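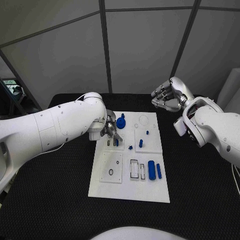 Cómo montar una noche de premios en casa sin acabar dormida antes del último galardón

Llevo ya unas cuantas galas vistas desde el sofá y las primeras fueron un desastre, lo reconozco. Pizza fría, el directo que se cortaba en pleno discurso y mi amiga Qiuyue Deng roncando antes de que saliera la mejor actriz. Desde entonces he ido puliendo el sistema (¡con mucho ensayo y mucho error!) y me lo pedís tanto por mensaje que lo dejo por escrito.

Primero, el horario. Mirad a qué hora empieza la alfombra roja y a qué hora empieza la gala, que son dos cosas distintas. Si cae de madrugada, yo me echo una siesta larga y cito a la gente 30 minutos antes de los primeros vestidos. Ni más ni menos, que luego se come todo el mundo la cena con los anuncios.

Segundo, la señal. Probad la tele la tarde anterior, con la misma aplicación y la misma cuenta que vais a usar. Comprobad que la contraseña funciona y que no hay una actualización pendiente – a mí me saltó una justo con el monólogo de apertura y todavía me lo recuerdan.

Tercero, la porra. Imprimid una hoja por persona con las categorías que de verdad os importan. Nosotros dejamos fuera las técnicas, aunque Zhiqiang Zou protesta todos los años porque es lo único que acierta. Cada uno marca sus favoritos con bolígrafo y entrega la hoja antes del primer premio. Un punto por acierto y dos si es mejor película. En caso de empate, gana quien se acerque más a la duración del discurso más largo, en segundos. El año pasado Cuiping Jin dijo 200 y se llevó la noche con ese número, así que ojo con el desempate.

Cuarto, la comida. Todo de un bocado y nada que obligue a mirar el plato. Croquetas, tortilla en dados, aceitunas, palomitas. El dulce lo guardo para el tramo de los premios honoríficos, que es cuando empiezan los bostezos.

Quinto, la ropa. Aquí hay dos escuelas: pijama o lentejuelas. Yo pido a todo el mundo que elija una y la defienda con dignidad. Yufang Zou apareció una vez con vestido largo y zapatillas de andar por casa y se llevó el aplauso de la noche. Si queréis hacer fotos, poned una sábana roja en el pasillo y una lámpara a la altura de la cara, nunca por encima, que salen unas ojeras terribles.

Y una norma más, para mí la más importante: el móvil boca abajo durante los sobres. Las redes van a veces por delante de la emisión y siempre hay alguien que suelta un «¡no me lo creo!» antes de tiempo. En los anuncios se puede mirar y cotillear lo que haga falta.

Si hacéis la porra con otras reglas, dejádmelas en los comentarios, que para la próxima quiero cambiar lo del desempate.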